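Simulation group: new rules for test scenes from Monday, September 14, 2020

Shares 31 | Comments 8

After the summer we had many questions about what must be checked in a simulated scene before a gripper program goes on to the real cell at Fletby. Until now every team did it in its own way. Kobe Dijkstra has collected the different habits into one short practice note, which is named Fistura, and the note is now valid for all new work.

The first rule is about the room. Each scene must be looked at from a free viewpoint, with no robot in the picture, before any run is started. Check that large objects rest on the floor, that the shadows lie under them and that the walls meet the floor in a straight line. Please save one still image with the scene file.

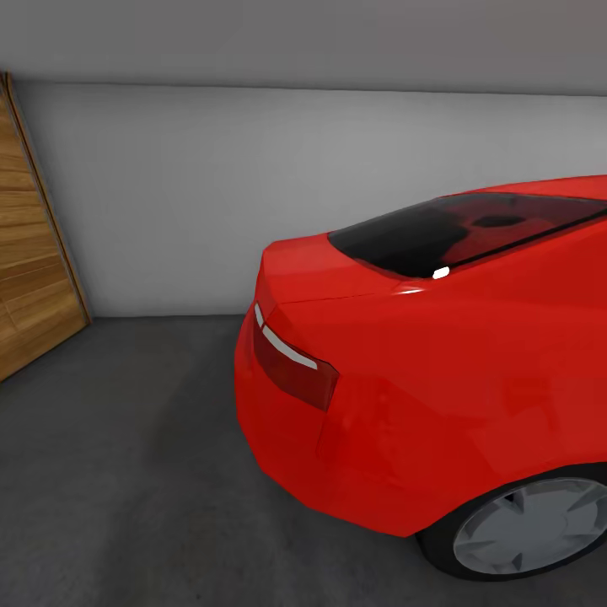 Room check: red car, grey wall and wooden door, seen without the arm.

The detail of the models can be simple. We don't ask for a beautiful car, but its size has to be written in the scene sheet, in millimetres. Colours should be noted too. The Plattner team lost two days because a colour name was changed in one file and stayed the same in the other.

The second rule is about the gripper view. Save one still at close range, where both fingertips and the surface between them can be seen. If a finger passes into the object – even a little – the run doesn't count and must be repeated with a corrected contact model. One still can't prove that a grasp is good, so the contact log must always be kept together with it.

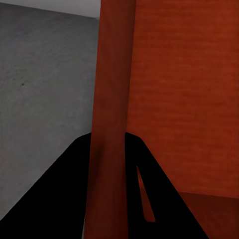 Close view: two black fingers at a red-orange block.

The third rule is about numbers. A program needs 200 simulated runs before it can be proposed for the real cell, and failed runs stay in the record. For the Kedier work we now have 2,075 runs stored, and the old ones don't need to be done again. Only the scene sheets have to be added, before the end of September.

Speed limits and the emergency stop routine are not changed by this note. If a rule doesn't fit your work, write to Kobe before the run and describe what you wish to do instead. He will answer in writing, and his answer is to be filed with the scene.

Share this item | 8 comments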